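Druvumell Community Help
Home | Topics | Robot Arms | Teaching by Example | Sign in

Glare on a shiny table – throw these examples out? 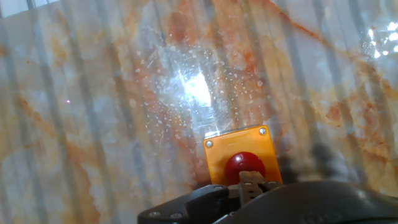
Wrist view with the fingers at the red button, marble-look top.

Covadonga Olmedo
Hello all! I'm gathering examples for a button-pressing task, 2,195 so far, and I've grown quite fond of the routine. My worry is the bright spot above the orange box, plus the stripes reflected all over. Will the model learn the glare instead of the button?

Cristóvão Bragança
Keep them, I'd say! I had the same fret with a glossy counter – the trouble was that my lights never moved, so every run had the glare in one place. Shift the box between runs, turn a lamp off now and then, and hold back a batch from a dull surface for testing. And do tag the shiny ones, you'll be glad of it later.

Esteves
Just put a cloth down.

Comments (2)
Berby: A cloth is fine until you run it on the bare table, though.
Covadonga Olmedo: Thank you both – moving the box for the next batch.

We use cookies to keep you signed in. Accept | Settings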